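Usually Ships in 4 Days

The Salt Ledger: How a Tax on Seasoning Brought Down a Kingdom
Paperback, Erkivo Press

The kings of Sevoment survived plague, two invasions and a long run of cousins with daggers. Then they put a tax on salt. Within a generation the palace was a grain store and the last monarch was living over a tannery, writing letters to anyone who might lend him a horse.

The Salt Ledger follows the money through 400 years of bad decisions, most of them made after dinner. It opens in the port of Zalo, where customs men weighed every sack twice and recorded whichever figure they liked better, and moves inland with the smugglers, who kept far tidier books. Much of the story comes from those books. Outlaws, it seems, were fussy about their receipts.

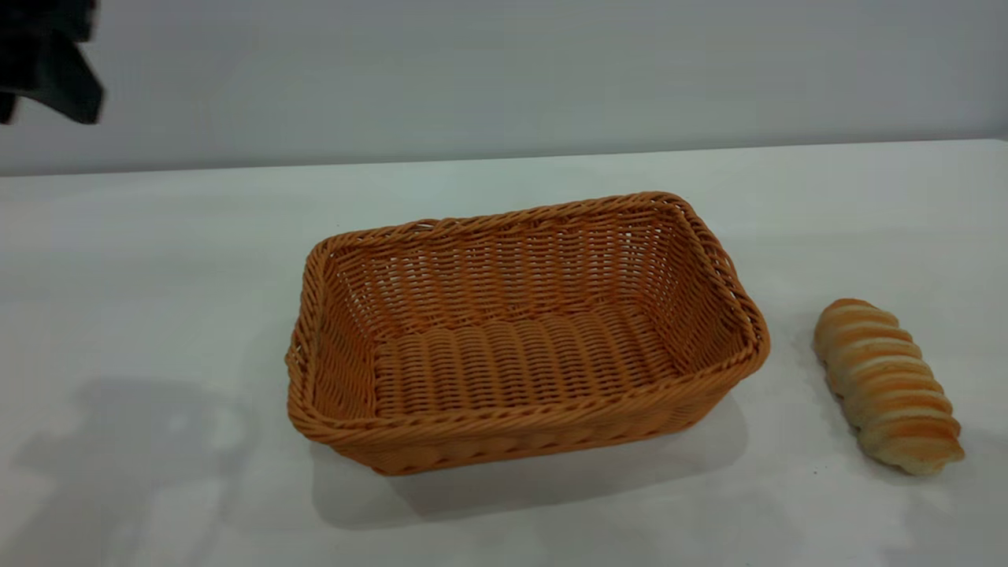 The middle chapters cover the siege of Zalo, which lasted 40 days and was conducted by two armies that both believed they were the ones inside. Readers who enjoy maps will find plenty here. Readers who enjoy maps that agree with each other should try another century.

At 700 pages, the book is not a light one — it has already been returned to us once as a doorstop, in good condition. The footnotes carry a long quarrel over the spelling of a single village, and can be skipped without harm, though you would miss the goat.

Format: paperback, sewn binding
Pages: 700
Includes: maps, family trees, glossary of weights and measures
Series: Hoàng Histories, volume 4
Condition: new

Volumes in the series may be read in any order. Returns accepted if the spine is uncracked.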